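Compte rendu de la réunion d'atelier, site de Paltcombe
Réunion du 15/9/25, salle du haut 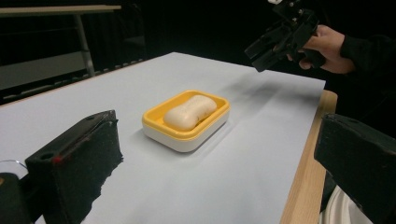
Poste d'essai : le savon dans son porte-savon jaune et blanc, entre les pinces tenues à la main.

La séance s'ouvre un peu en retard, le temps que l'équipe du matin nous rejoigne (merci à elle d'être restée, et merci pour le gâteau !).

1. Cellule de conditionnement Olmedo
La direction rappelle que la cellule posera les savons dans leurs coffrets, à raison de 1000 pièces par équipe au démarrage, puis 2000 si tout se passe bien. Les collègues qui font les gestes d'apprentissage avec les pinces demandent des pauses plus fréquentes, car le poignet fatigue vite. Accordé : on change de poste toutes les 30 minutes.

2. Ce que cela change pour nous
Longue et belle discussion. Plusieurs personnes craignent de perdre le coup d'œil acquis à la main, et l'ambiance de la table commune, à laquelle on tient beaucoup. La direction confirme qu'aucun poste n'est supprimé chez Sustetti ; le contrôle et les retouches restent manuels. La question de la prime de cadence reste ouverte.

3. Formation
Widov propose 80 heures, à répartir dès octobre. Inscriptions sur la feuille près du vestiaire.

Prochain point en octobre, même salle.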